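Keeping Ice Worth Putting in a Glass

I got picky about ice in August, when the kitchen hit 100 degrees and my iced coffee kept tasting like last week's onions. I'd blamed the coffee, the water, even the poor old pitcher! My neighbor Halina Walczak took one sip and said, "It's your trays."

She was right. Plastic trays soak up smells, so now mine get a bath every couple of weeks - warm water, a good spoonful of baking soda, 22 minutes if I remember to set the timer. Rinse them well and let them dry all the way before refilling. Silicone ones that still smell after that can go in a low oven for a while (check the maker says it's okay first).

Once the cubes are solid I tip them into a zip bag and squeeze out the air. Loose cubes in an open bin shrink, stick together and pick up whatever else is in the freezer. If yours have already clumped, whack the bag on the counter, don't go at it with a knife.

Boiling the water first is supposed to give you clear ice. I tried it for 4 batches and got slightly less cloudy ice, so I've gone back to the tap.

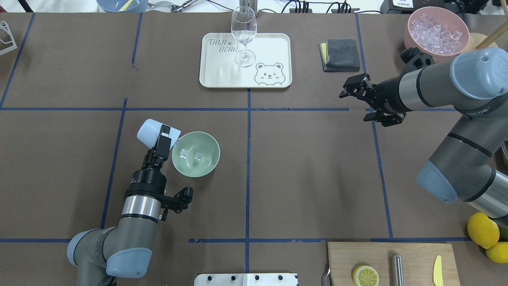
Vol. 22, No. 4

For a party I put cubes out in small bowls all over the place, so people aren't lining up at one bucket. Chill the bowls in the freezer beforehand and the ice lasts a good bit longer. A folded dish towel underneath catches the drips and saves your table.

Leftover half-melted ice goes on my houseplants once it's turned to water, or down the sink with a lemon rind to freshen up the disposal. Skip the rind if your drain is slow, mine was and I had to call someone.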